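Stallstead Grey Bin, Large

Merkavdale > Storage > Bins and tubs > Large

Code 268
In stock at Merkavdale. Allow until March for Julline.

A large grey rectangular bin with tall sloping sides. It holds things. We have tried over the years to write something more stirring about it, and we keep coming back to that.

The Stallstead is the bin you buy after you have bought two cheaper ones. It sits on a bench or table at the height where you can reach the bottom without putting your head in, and the walls lean outwards so your knuckles have somewhere to go. People use it for castings, bolts, offcuts, door handles, returned goods, seed potatoes and, in one case we have chosen not to follow up, eels.

What condition is it in?

We sell it in two grades.

New. Grey, smooth, rather smug. Stays that way until the first time you use it.

Seasoned. Grey, with a history. These come back to us from hire and we sell them on as they are. Expect a metal floor covered in fine scratches, with lighter scrape marks where something heavier was dragged across it. Expect the finish on the inside of the walls to be chipped in places, sometimes with a ragged edge and the darker grey showing through. We don't touch them up. We did once, and the customer rang to ask why one patch looked so much better than the rest.

The bin on this page is a seasoned one. If you are the sort of person who minds, order new. If you are the sort of person who orders new and then minds the first scratch, order seasoned and save yourself the grief.

Using it

Stand it on something flat. A wooden tabletop is fine, though put a cloth down first if you are fond of the table.

Tip small parts in from low down. From shoulder height they make a noise that brings people in from other rooms.

Small flat things (washers, keys, coins) will lie flush on the floor of the bin and refuse to be picked up. A magnet helps with some of them. Fingernails help with the rest.

Wipe out with a damp cloth and dry it. Wire wool will get rid of the old scratches and give you a complete set of new ones.

Lids

There is no lid. There was going to be a lid. Danko drew up a very handsome one and it fitted the drawing perfectly. If you need to keep dust out, a sheet of board laid across the top does the job and costs less than the lid would have.

Price and delivery

New: 268
Seasoned: 144
Hire, by the month: 14

The code and the new price are the same number. This is a coincidence and it confuses our own till.

We deliver to the door and no further. The bin is awkward for one person and easy for two, so have a friend standing by, or at least someone who owes you a favour. Returns are accepted within 14 days on new bins. Seasoned bins can come back too, but please don't write "scratched" on the form.

Questions about bulk orders go to the Merkavdale counter before noon - after that it's whoever picks up the phone.

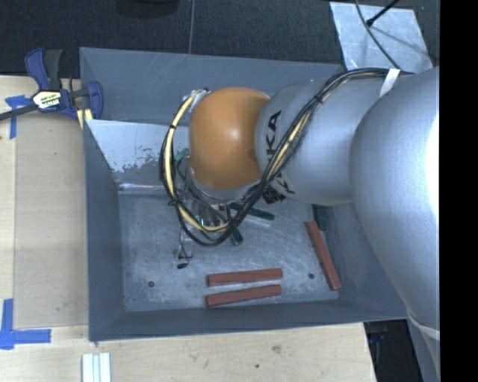

Miroslava Vrabec: I've got two of the seasoned ones and would buy them again, but the bit about the cloth should be in bigger letters. Mine went straight on to the kitchen table and there's now a groove I have to explain to visitors. Also, is Danko's lid ever coming back? The board keeps sliding off when I move the bin. Happy to pay for it.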